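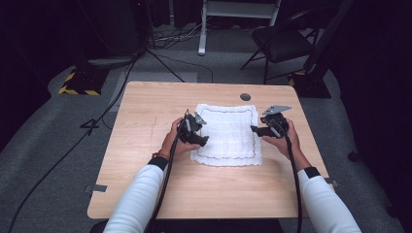

Dultance is a set of typed-up recipe cards from kitchens in and near Bramumthorpe, with a table of ingredients, measures and methods to go with it. The cards were written by many hands over several decades, and most of them take a lot for granted. A writer will put "the cloth" and leave it there, and the reader is meant to know whether that is a folded white one with a thin line of red and dark stitching just inside its edge, or something coarser for straining. We have kept such words as written and put our best reading in a separate column.

Last updated: 9 December 2024
14 shares | 6 comments

What is in it

The set holds 3,000 cards. Each has a plain text file with the wording of the card, and one row in cards.csv. Of these, 1,000 have also been split into steps by hand, and those are in steps.csv. The rest have no step data and we have no plans to add it unless someone else wants to do the work.

Most cards are for baking, preserves and soft cheese. There is less meat than you might expect and hardly any fish. Drinks were left out of the first release and then put back in June, when Lumturie Vasić found that many of the cordials were written on the backs of cards we already had.

Files

cards.csv: one row per card
steps.csv: one row per step, for the hand-split cards only
words.csv: local and old words, with our reading of each
text/: the wording of every card, one file per card, UTF-8
CHANGES.txt: what changed between releases

Columns in cards.csv

card_id: a short code. The first letter is the box the card came from (J for the Jumel box, G for the Görtz box, B for all loose cards).
title: as written, including spelling. Blank if the card has no title.
title_plain: the title in modern spelling.
type: cake, bread, pudding, preserve, cheese, savoury, drink, other.
yield: as written. Often blank.
oven: as written, so "slow", "quick", "Mark 4" and figures in Fahrenheit all turn up in the same column.
oven_c: our reading in Celsius. Treat it with care where the oven column holds only a word.
side: front, back or both.
hand: a letter for the handwriting, where we could tell one from another. A hand is not a person. Two letters may well be the same cook twenty years apart.

Steps and words

steps.csv uses the card_id to link back. The order column starts at 1 on each card. Where a card gives its method out of order ("having first soaked the fruit"), the order is the order of the writing and the column do_first is set to yes.

words.csv has the trickier material. It gives the word, the card it came from, our reading, and a mark for how sure we are: sure, fair or guess. Please don't drop that last column when you pass the file on. Words for cloths gave us a good deal of trouble. "Butter muslin", "scrim", "the fine" and "straining rag" may be four things or one, and the soft cheese cards use them side by side.

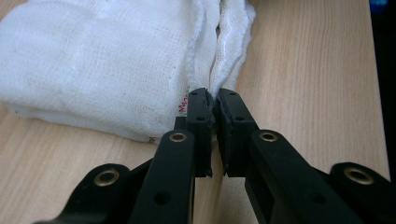
White gauze with an open weave, folded, on a wooden tabletop.

Measures were easier. Cups are teacups unless the card says breakfast cup. A "noggin" is read as a quarter of a pint throughout, though Gudrun Myklebust still thinks a few of the ginger wine cards mean something larger. Her notes are in the comments column of words.csv.

How the cards were typed up

Each card was typed once and then read against the original by a second person. Montserrat Tejada and Renato Ulloa did the Jumel box between them. Kyung-tae Cha did most of the Görtz box, which has the worst handwriting and the best puddings. Text that could not be read is marked with [?]. Words crossed out by the writer are kept inside double hyphens, so --lard-- butter means that lard was struck out and butter put in its place.

Splash marks, scorch marks and torn corners are noted only where they cover words. Sums, shopping lists and telephone numbers on the backs of cards were not typed up. Private names were cut down to initials, apart from those that are part of a title, such as a cake named after an aunt.

The first 800 cards were done before we had settled on rules for fractions, and they have been gone over again. If you find "11/2" where "1 1/2" is meant, it is one we missed. Please send the card_id.
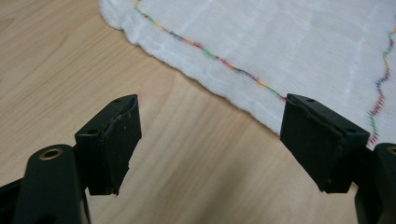
Known problems

Some recipes appear more than once, copied from neighbour to neighbour with small changes. We have left them all in. There is no column for near matches, and title_plain is a poor way to find them, as the same parkin goes under several names.

The B cards are a mixed lot. They came in envelopes and tins, a few at a time, and for many we don't know the house or even the village. Don't use them to say anything about where a dish was made.

Dates are rare. A few cards mention rationing or a coronation, but we haven't turned that into a date column.

Several preserve cards give times and sugar amounts that would not be thought safe now. One of the bottled bean cards has no acid in it at all. The set is a record of what was written down and has not been tested in a kitchen. Check a current source before you bottle anything.

Use and thanks

You may use, copy and change the files for any purpose as long as you name Dultance and say what you changed. The scans of the cards are not part of the release. They stay with the families who lent the boxes, and requests to see them have to go through us.

If you write about the set, please give the release number from the top line of CHANGES.txt, because the card codes in the B group were changed once and the old ones no longer match.

Corrections can be sent to Lumturie Vasić by letter or through the comments. Readings of "guess" words are the most welcome, above all from anyone who grew up hearing them used.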